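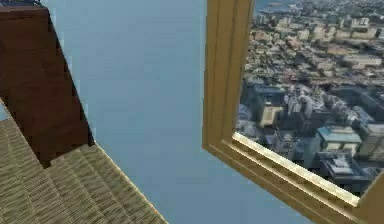

Visit report: Stollar open day, Willusbridge

Stollar opened its Willusbridge office to prospective customers on Wednesday, June 28, 2023. The subject was Zulu, a simulation package for training and testing indoor robots before any hardware is bought. I went because our group has to choose a simulator by December and Zulu is on the short list.

The morning was a talk, the afternoon a hands-on session at shared workstations. The talk can be skipped by anyone who has read the product sheet. The one new item was the license structure: a base seat, with the room library sold separately as an add-on called Mollivska.

Mollivska holds 3,000 furnished interiors. Of these, 2,000 are included with the first-year license and the rest are released on renewal. Rooms are dressed like lived-in homes, with textured fabrics, wood furniture and framed pictures on painted walls. One rendered view had an aerial photograph of a city in a heavy gold frame, with the camera rolled well off level. The frame molding held up well, with distinct ridges and believable highlights. The city photograph inside it was soft, and single windows on the buildings could not be made out. For navigation work this hardly matters. For anyone training a model to read fine detail on flat images, it would.

Camera pose can be set by hand or drawn from a range, and the range covers roll as well as pan and tilt. We were given a sample script that produced 80 views of one room. It ran without errors on the second attempt; the first failed on a missing path, and the presenter corrected the file on the spot. Wall color and lighting are set in the same script. Object placement is in a separate file with its own syntax, and switching between the two is awkward.

Physics got less time. A drawer and a hinged door were opened with a simulated arm, and both behaved plausibly at low speed. At higher speed the door passed slightly through its stop. Stollar said contact settings can be tightened at the cost of run time but had no timing figures to hand out. Cloth was not shown.

Points to follow up:

Export of depth and segmentation data. Stated as supported, not demonstrated.
Texture resolution for wall art and printed surfaces.
Whether our own room models can be imported under the base seat.
Contact accuracy against run time.

Stollar offers a trial of 10 rooms with all scripting functions enabled. I have requested it for the test machine and will run our standard doorway and tabletop cases on it first.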